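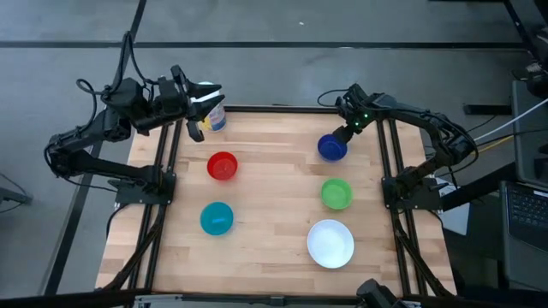

The bowls on the butcher-block table, blue one toward the right

From: Slavica Mladenović
To: Astevdale Kitchen & Table list
Date: April 21, 2020
Subject: Re: Bowls, and what to do about a butcher-block top

Hello Selma, and hello everyone,

I read your message over breakfast and then had to go and look at my own table before I answered, which is how these things always go with me!

Selma Gashi wrote:
> We have been given a butcher-block table for the shared kitchen and I
> would like to keep it nice. Do I oil it or leave it alone? Also, we
> have 18 bowls now and no two people agree on where they belong.
> Gorazd wants them all stacked in the tall cupboard. I would rather
> have a few out, but will they mark the wood?

First the wood. Find out whether it has been varnished before you buy anything. Put a drop of water somewhere it won't matter and go make your coffee. If the drop is still sitting up proud when you come back, the top is sealed, and a damp cloth is all it wants. If it has soaked in and left a dark spot, you can oil it. I use plain mineral oil, rubbed along the strips and left overnight, then wiped with an old pillowcase. Mine gets this every October and again whenever it starts to look thirsty (the pale strips show it before the honey-colored ones do, at least on mine).

Now the bowls. The picture at the top has five of them out on a table of this sort, and I think it suits the wood very well, all those narrow stripes with round things sitting on them. I would do the same in your kitchen. Keep out the ones people reach for every day and let Gorazd have his stack with the rest. Bowls won't hurt a sealed top. On an oiled one, turn each bowl over and run your thumb around the foot. If it feels like sandpaper, it will scratch, and a little felt underneath will save you some grief. I learned that with a soup bowl from Gindotby that I dearly loved and still do.

One more thing and then I'll let you go. Please don't put them away damp! A ring under a bowl can sit there for days before anyone lifts it, and then you are out with the 600 grit paper, as I was last spring, rubbing away for most of an afternoon.

Biljana, didn't you refinish a top like this for your sister? I'd love to hear what you used.

Warmly,
Slavica

Recent on this list
Cupboard shelves that sag in the middle (Gorazd Matić)
Felt pads, cork pads, or nothing (Danica Vlachou)
Re: Getting beet stains out of wood (Biljana Stojanovska)
Soup bowls wanted, any color (4 replies)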